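Nillis shares slip again as traders wait for the May figures

Last updated: 16:40

Shares in Nillis, the maker of small kitchen appliances, closed lower for the fourth session in a row, and many small investors are now asking if the long rise of the past year has come to an end. The price finished at 147, after it had touched 151 in the first hour of trading. The volume was higher than usual, and most of it came in the last part of the afternoon.

The company gave no news during the day. It will publish its sales figures in May, and until then the market must work with what it has: a cautious letter to shareholders, a higher price for steel, and a warning from the rival group Marchand, which said last month that shops in three countries had ordered less than planned.

Florin Tănase, who writes the weekly market letter at the advisory firm Asmont, told readers this morning that he had sold one third of his position in Nillis. He kept the rest.

"I do not know if the price goes to 130 or to 170," he wrote. "I know only that my rule was to sell a part if it closed under 150 two times, and it closed under 150 two times. If I start to discuss with my own rule, I don't have a rule any more."

The two closes he speaks about were 149 and 148. His letter went out before the market opened, so the fall of today was not yet in it.

Tănase has followed the share for a long time. He first bought it at 70, when few people outside the trade had heard the name, and he has written about it often enough that some of his subscribers call it "the kettle". In the letter he admits that this history makes the decision harder. When a share has doubled, he says, the owner begins to feel that he understands it better than other people do, and this feeling costs money sooner or later.

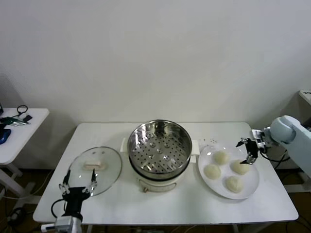
The wider market was not of much help. The Flirnden index, which follows the smaller consumer companies, lost a little under one per cent and ended below its average of the last ten weeks for the first time since the winter. Traders who work with charts look at this line closely. Some of them had placed their orders to sell just below it, and when the index crossed the line shortly after three o'clock, the fall became faster for some minutes before buyers came back.

A dealer at a small brokerage, who asked not to be named, said the move looked worse on the screen than it was. "There were no big sellers today," she said. "It was many small orders at the same price. Everybody reads the same books, so everybody puts the stop in the same place."

Not all observers agree that the charts matter so much here. In a note to clients, a second analyst at Asmont pointed to the debt of Nillis, which has grown since the company bought a warehouse last autumn. The warehouse has room for 400 pallets more than the old one, and the management has said it will need two good seasons to fill it. If the May figures are weak, the note says, the question will be asked again why the money was spent so early. The note puts a fair price for the share at 140 and advises clients to hold.

Marchand shares were almost unchanged. The group had already fallen strongly after its own warning, and it seems that those who wanted to leave have left. Two of the other appliance makers in the index closed slightly higher -- one of them after it confirmed its dividend.

For the private investor the week has been an uncomfortable one. Asmont held its open evening for subscribers yesterday, and most of the questions were about Nillis. One man in the second row wanted to know if he should buy more now, because the price was lower than in March. Tănase asked him what his plan had been in March. The man answered that he had none, he had bought after his brother-in-law bought. There was some laughter in the room, but Tănase did not laugh, and said that his own first purchases, many years ago, were made in the same way.

He then showed his trading diary on the screen, with the losses included. It has 700 entries, and he told the audience that the worst ones have something in common: next to almost each of them there is a remark that he had changed his exit on the same day. He did not want to give a forecast for the index. He repeated only the levels he is watching, which are 140 for Nillis on the lower side and 155 on the upper side. Above 155 he would buy back what he sold. Between the two he intends to do nothing, and he advised those with a loan on their account to make the position smaller before the figures come out, whatever they think of the company.

Nillis did not answer our questions before this report was published. A spokesman for Marchand said the group does not comment on the shares of competitors.

Trading starts again tomorrow at nine o'clock. Asmont will send a short extra letter to its subscribers if Nillis opens under 145.

Contact the newsroom | Copyright, all rights reserved | Back to top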